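Another kitchen robot, another fault nobody can pin down

I've been reading the write-up from Galar about their two-handed kitchen setup, and I'm still not buying the explanation. The short version: in October the right hand closed against the side of the oven and kept pushing. The software reported a clean grasp. It went on reporting a clean grasp until the run timed out, 49 seconds later.

Galar calls this "a contact labeling issue." Fine. But a hand that thinks the wall of an appliance is a handle has a bigger problem than a label. They say they ran 2,789 simulated trials before the release and that 139 ended in what they call soft faults. How many of those were the same thing? The report doesn't say. I asked. Bogumił Kalinowski over there wrote back that the logs "weren't sorted that way," and I suppose that's an answer.

What bugs me is the fix. They lowered the force limit by 20 percent. So now it will push on the wrong thing more gently.
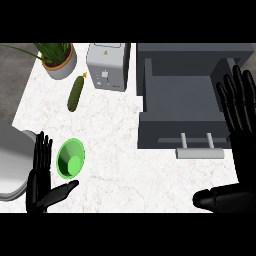 Posted by Golshifteh Ranjbar at 7:40 a.m.
Filed under: Robots, Complaints

The handle is down on the lower front edge and the fingers are up along the right wall, and I'd like to know which check is supposed to catch that. Fletgate's old controller at least stopped when the hand and the target disagreed. I'm told the Galar people looked at it and found it too slow.

If anyone has the raw logs, my email is in the sidebar.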